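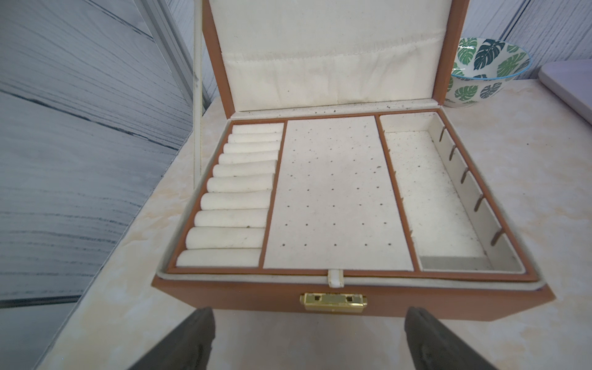 Leonilde Macedo told us that she stopped using the ring rolls in her own box within a month of buying it, and that her rings now live in a saucer by the sink. She could see at once if one was missing from the saucer, she said, whereas in the box she had to run a finger along every gap.

Figure 2. Jewellery box with the lid open. Ring rolls are on the left of the tray and a perforated panel for stud earrings is in the centre. The inside of the lid has a wide flat pocket.

4.2 Compartments and what people put in them

Boxes of the type in Figure 2 were the most common form of storage in the study. Of the 38 households visited in Elham and Masance, 15 had a box with a divided tray, and the rest used drawers, tins, dishes or hooks. We asked each owner to show us where things were kept and then to put away whatever they were wearing that day.

The ring section was used much as the maker would expect. Owners pushed rings down between two rolls and left them upright. Thin bands were sometimes hard to see once they were in, and wide ones tended to force the rolls apart so that the next ring along sat loosely. Maarja Uibo kept thin rings at the back and wide ones at the front for this reason, and had done so for years without thinking of it as a system.

The earring panel gave more trouble. A stud has to be pushed through a hole and the back fitted from underneath, so a panel that lies flat in a tray must be lifted out each time. Most owners did not bother. They laid the studs on top of the panel, with the backs already on, or dropped them into whichever compartment was free. In 5 of the boxes the panel held no earrings at all. Tsion Ejigu had put a folded handkerchief over hers and used the space for a watch.

Pockets in the lid were used for flat things, and seldom for jewellery. We found receipts, a spare watch strap, repair tickets and a child's hospital bracelet. Owners said that chains put in a lid pocket slid to one corner when the lid was shut.

4.3 Linings and cleaning

Pale linings show dust readily. Small dark specks can be seen on the cream lining in Figure 2, both in the lid and on the tray. Specks on a soft pile do not wipe off easily with a dry cloth, and a damp one can leave a mark. Owners of pale-lined boxes mentioned cleaning more often than owners of dark-lined ones, although we cannot say that their boxes were any dustier.

Two methods came up repeatedly: sticky tape pressed on and lifted, and a soft make-up brush. Colin Dobson used a brush for the rolls and tape for the lid. Tape was said to pull at the edges of seams where the fabric had already started to fray. Neither method did much for the holes in an earring panel, where dust gathered and stayed.

Only 2 owners took the tray out to clean beneath it during the visit. Both found an item they had been missing, in one case a single stud and in the other a clasp. The base under a lift-out tray was otherwise treated as long-term storage, and we return to it in Section 5.

Papers > Household Storage > Small Items > Section 4

Related items
Drawer dividers in rented flats: a study in Weldu
Hooks, dishes and saucers: where rings go at night
Repair tickets and other papers kept with jewellery
The Filtside wardrobe survey, June update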